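About Trotis

Trotis is a sexual health charity based in Nirulthorpe. We offer free testing, advice and support to people living with HIV, and to their partners and families.
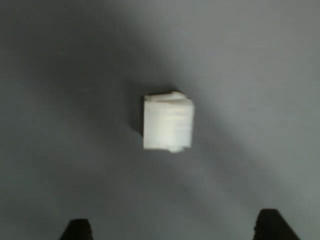

We started with one phone line and a room above a chemist's shop. The phone line still runs, but most people now come to us through the drop-in on Javier Street, where they can be tested, talk to an adviser or pick up condoms without giving their full name.

What we do

Our testing service is open to anyone aged 16 or over. A finger-prick test takes a few minutes and you can wait for the result or be phoned with it. If the result is reactive, we book a confirmatory blood test at the hospital clinic and one of our staff can go with you.

We also run a support group for people who have been diagnosed recently, and a separate one for people who have lived with HIV for many years. Both meet at our premises. Partners are welcome at the second group but not the first.

Our advice workers deal with housing, benefits, immigration and problems at work. Last year they took on 456 new cases. A good number of these involved an employer or a dentist who had treated someone unfairly after finding out their status. We can write letters, attend meetings and refer people to a solicitor where needed.

The Dretach Fund

The Dretach Fund makes small grants of up to £100 to people with HIV who are short of money for travel to appointments, heating or food. Applications are made through an adviser and are normally decided within 9 working days.

Who we are

Darcy Gilchrist has been our director since we became a registered charity. She trained as a nurse and worked on hospital wards before moving into community health. Ewan Skinner manages the testing service and trains new staff.

We are paid for by a council contract, grants and donations. We do not charge for any service. The contract covers 1,000 tests a year, and anything beyond that comes out of our own funds.

Opening times for the drop-in are on the contact page. The building has step-free access from the car park side.

Page last updated 2019-02-06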